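In Praise of the Basket on the Desk

By Nusrat Bandara

My mother kept a basket on the sideboard in the front room, and everything in our family's life passed through it sooner or later. School letters, the good scissors, a single glove waiting for its partner, keys to a house we had moved out of. My father called it the swamp. He was forever threatening to buy one of those tidy sets of drawers with labels on the front, and one Friday he did, and filled it lovingly, and within a month we had all gone back to the basket, him included. The drawers ended up holding candles.

I have been thinking about that basket a good deal this November, having spent rather too much of the autumn reading about how a desk ought to be organised. There is a whole world of it out there, if you have never looked. People will sell you a tray for your pens and a smaller tray to go inside the tray, and a bamboo thing with slots, and a clear acrylic thing with more slots, and a mat for all of it to stand on. I bought the acrylic thing. It has six compartments, and it took me an entire evening with a cup of tea going cold at my elbow to decide what each of them was for. I was so pleased with it! By the end of the week I had a compartment for paper clips, which I don't use, and nowhere at all to put my reading glasses, which I use every hour of the day.

So I should like to make the case for the open basket, the plain woven sort, set straight on the desktop where a person can reach it. I know it is unfashionable. I know that the magazines prefer a desk with nothing on it except a lamp and perhaps one pear. But I have worked at a desk in one form or another for most of my adult life, and I have come to think that the bare desk is something people have in photographs, and that the rest of us have stuff.

The first thing to be said for a basket is that it asks so little of you. A drawer has to be opened, and if your chair is pulled in close it opens into your stomach. A box has a lid, and the lid has to go somewhere while you rummage, and where it goes is on top of the thing you were looking for. With a basket you put your hand out and there it is. You can drop something in without taking your eyes off what you are doing. I am told that a good habit is one with no steps in it, and dropping a thing in a basket is as near to no steps as I have managed in any part of my life.

The second thing is the look of it, and here I will be told that I am being sentimental, and I probably am. So many desks now are white. Mine is, my sister's is, the ones in the library at Firkcombe are, all of them with those pale metal legs and the smooth top that shows every ring from every mug. I don't dislike them. They are light and they are easy to wipe. But a white desk can feel like somewhere you go to have your teeth looked at, and a bit of orange-brown wicker does wonders for it, particularly over a wooden floor, where the colour is picked up again at your feet.
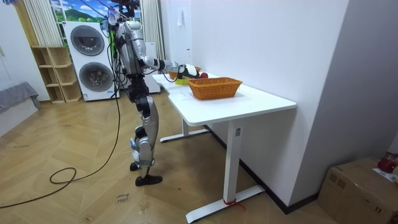

Two wicker baskets on a white standing desk, with a herringbone floor beneath.

I am fond of a pair, I must say. One basket is a swamp, as my father would have it, but two baskets is very nearly a system. In my own case the bigger one is for whatever is going on at the moment: the letter I have to answer, the seed catalogue, the knitting that I have told myself is only for telephone calls. The other one is for the small bits that would sink to the bottom of the first and never be heard of again, which is to say the stamps, the rubber, the spare glasses, the little screwdriver for the spare glasses. I keep the big one nearer to me. I tried it the other way round and found I was reaching over the small one all day long and catching my sleeve on it.

And if you have the sort of desk that goes up and down, as so many people seem to now, I would say the case is stronger still. My neighbours on the Kadrić side have one and adore it, and he told me the only trouble was that he had put a set of drawers underneath, at just the right height for sitting, so that every time he stood up to work his pens stayed behind at knee level. He was bending down for them like a man picking strawberries. Whatever lives on the top goes up with the top. It seems a simple enough point, but he had paid 297 pounds for those drawers before he came to it.

I ought to be fair to the other side. Wicker snags. It will have your best cardigan if you let it, and the cheap ones shed little splinters of themselves all over the desk, which then have to be brushed off with the side of your hand. Dust gets into the weave and stays there, though a dry paintbrush will shift most of it. And it is perfectly true that a basket can be overfilled, and that an overfilled basket is simply a heap with sides. A friend in Lerkum wrote to me, after I had gone on about all this in a previous column, to say that she had emptied hers for the first time in years and found a library book at the bottom with a slip in it from 2000. She did take it back. She says they were very nice about it.

My answer to that is to choose a basket which is a little too small. You will be tempted by the great deep ones, the ones you could bathe a spaniel in, and they do look handsome in the shop. Leave them there. A shallow basket fills up in a week or so and then it nags you, quite gently, by having a catalogue slide off the top of it on to the floor, and you tip the whole lot out and spend ten minutes on it and feel marvellous. A deep one never nags. It just goes on accepting things.

Look for a proper rim as well, one that has been woven over and finished off, as that is where you will always pick it up and where the poor ones come undone first. I like a rectangular one for the main job, as paper is rectangular and so are most of the things that come through my letterbox. My two came from a little shop called Endia, where the owner let me try a whole stack of them with an envelope and a pair of glasses I had brought along for the purpose, and didn't laugh until I was nearly out of the door.

The acrylic thing, if you were wondering, has gone to my sister. She keeps embroidery thread in it, sorted by shade, and it looks beautiful, and she can lay her hand on any colour she wants. She is that kind of person and I am very glad for her. I am writing this with the big basket at my elbow, and I can see from here that the seed catalogue is starting to slip, so I had better see to it before supper.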